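Notebook entry, December
Kitchen room, washing-up and dishwasher station
Entered by: Hemant Pal
Circulated to: all users of the Rorkisley kitchen

Continued from the previous entry, in which the loading order for the dishwasher was left unsettled.

1. Purpose

The aim of this entry is to record the current arrangement of the washing-up station, the loading procedure now in use, and the points that remain open. Colleagues who use the kitchen are asked to read section 3 before their next session and to initial the sheet inside the cupboard door.

2. Arrangement of the station

The station consists of the two sink basins, the stretch of counter beside them, and the built-in dishwasher under the counter. The drying rack is kept in the basin nearer the dishwasher. The other basin is to be kept clear for rinsing, with its drain uncovered. The rack was formerly kept on the counter, where it took up the space needed for setting down dishes and left a line of water along the wall. The change was proposed at the last kitchen review and has been accepted by both groups.

Tableware in regular use is limited to the everyday set: mugs, round plates and small bowls. The Vevholm serving dishes remain in the upper cupboard and are not to be put through the machine. Two of them came out last month with a dull surface, and the supplier's leaflet, consulted afterward, recommends hand washing only.

3. Loading procedure

The door is opened fully before any dish is brought over. The rack is then drawn out far enough to reach the front rows, and no farther than is needed, as it tends to tip slightly when pulled to its limit with weight at the front.

Mugs are handled one at a time. Each is emptied and rinsed, carried by the handle or lower body, and turned over above the rack so that any remaining water falls inside the machine. It is then set rim down between the tines. A mug set at too shallow a slope collects water in the hollow of its base, and this water runs over the neighboring dishes when the rack is moved.
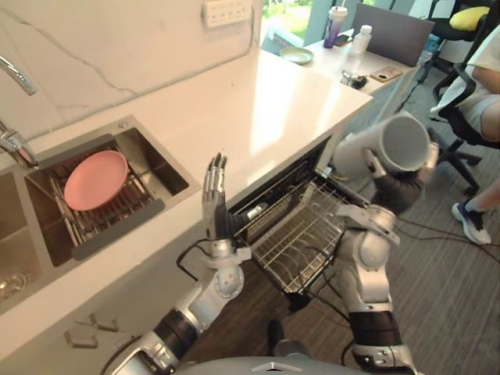 Plates go in after the mugs, facing the center, with one free slot between them where the load allows. A plate that needs only a rinse may be left in the sink drying rack and returned to the shelf later in the day. This has reduced the number of half-full cycles, although no figures have been kept.

The rack is pushed in slowly with one hand at the middle of its front edge. If it resists, it is to be drawn out again and checked for a handle lying across the rails. Force should not be used. The bent tine noted in the previous entry was caused in this way and has since been straightened with pliers. It holds, but it should be watched.

4. Observations

The short cycle was adequate for mugs and plates loaded as above. Tea marks remained inside 2 mugs after the morning load. Both had stood overnight without rinsing, and the marks came away by hand. The long cycle was not tried.

Driter tablets were used throughout. One tablet is enough for a full load. The half-tablet practice is to be discontinued, as the broken pieces do not sit properly in the compartment and were twice found undissolved on the floor of the machine.

The filter was removed and cleaned at 4 p.m. It held a quantity of label paper, which suggests that jars are still being placed in the machine with their labels on. Labels should be soaked off in the rinsing basin first.

The everyday set now stands at 13 mugs. One with a chip at the rim was withdrawn and is held in the box marked Juhász, pending a decision on replacement.

5. Open points

The water softener salt is low. The last bag has been opened and almost 200 grams remain. A new order has been requested.

The faucet drips slightly when closed with little pressure. Maintenance has been informed. Until it is seen to, users should close it firmly and check it before leaving the room.

It has not been decided whether bowls should go with the mugs or on the lower level with the plates. Both positions will be tried during the coming sessions and the result entered under this heading. Comments may be written in the margin, with initials.

H.P.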